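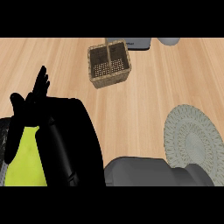

Can a robot tidy up your living room yet?

Some of it, slowly, if you define "tidy up" the way the person selling the robot defines it.

I've been on this beat as an annoying amateur for a while, so let me do a thread. 1/

The picture up top is a simulation. Wood floor, two-compartment wicker basket, a round woven mat, a black robot hand. It's all computer-rendered. I want you to keep that in mind every time somebody posts a success rate this week. 2/

Simulated floors are very well behaved. No crumbs, no dog, no sock that's half under the couch and has been there since October. The lighting does what it's told. 3/

I have nothing against simulation. You'd be crazy not to use it. You can drop a basket a million times and never buy a new basket. My problem starts when the sim number gets quoted in the same breath as "in the home." 4/

Case in point, the Genunach deck that's been going around. 2,326 trials! Big number, big font. Go to the notes and 29 of those were on a physical machine. The other ones were rendered. 5/

And how did the 29 go? The deck says "consistent with simulation." Consistent how? There's no table. I asked. Got a thumbs up emoji from the company account. 6/

Anas Saber used to work on grippers and he put it better than I can: "Picking up the thing is a demo. Picking up the next thing is a product." 7/

Think about what putting stuff in a divided basket takes. You pick which side. You notice one side is full. You notice the basket slid when you bumped it. My nephew is four and he does all of this while yelling. 8/

Wicker is a pain too, by the way. It flexes, it snags, it's light enough to scoot across a wood floor if you nudge the rim. How much of that the simulator models is exactly the sort of thing I'd like printed next to the percentage. 9/

Same with mats. A real crocheted mat bunches up when you drag something over it. In a lot of simulators a mat is basically a stiff disc with a nice texture on it. I don't know which kind this one is, you can't tell from a still. 10/

OK, shop floors, because people always tell me "fine, homes are hard, but factories are solved." 11/

Fadwa Shehata runs second shift at Mittal, the packaging place, and they had a Brustatow arm in for a trial. Job was moving parts from one bin to another. That's it. Bin A, bin B. 12/

It was good at it! She said so and I believe her. It was good at it until the supplier changed the bag, from clear to frosted, and then somebody had to stand next to it for most of a shift handing it bags the way it liked them. 13/

So the arm replaced a person moving bags with a person moving bags to an arm. They sent it back. I'm told the new version handles frosted. I'm told a lot of things. 14/

Where I'll give credit: same part, same spot, same light, all day long. Machines win that and have for decades. Robot vacuums are OK too if you pick up the floor first. Note who is picking up the floor. 15/

Also Taha Badawi's lab has started posting its failures next to the wins, full length, no speed-up. One of them is 200 seconds of a hand not getting hold of a dish towel. Best robot video I've seen this year and I mean that as praise. 16/

Things I look for now before I get excited:
Is it sped up? Check the corner for a tiny "8x."
Is someone off to the side with a controller?
Did they move the furniture between takes?
Did they ever use a room they hadn't trained on? 17/

Eltalgate says it will have a home unit folding and sorting laundry for $500 a month. I asked their guy, Gwilym Maddocks, whether a remote operator steps in when it gets stuck. He said "assisted autonomy is part of the experience." So yes. 18/

For $500 a month I can get a human being to come to my house who also knows where the spoons go. 19/

A few replies already saying I'll look silly in two years. Could be. Zhiqiang Meng has been telling me two years for about as long as I've known him and he's a smart guy who builds these things. We have a dinner riding on it. 20/

What would change my mind: an apartment the team has never seen, a mess made by somebody who doesn't work there, one basket, real time, no cuts. Run it ten times and post all ten. 21/

If you have a video like that, send it. DMs are open. Please no renders. 22/

Edit since people are asking, the Genunach trial counts are in the notes at the back of the deck, small gray type, easy to miss.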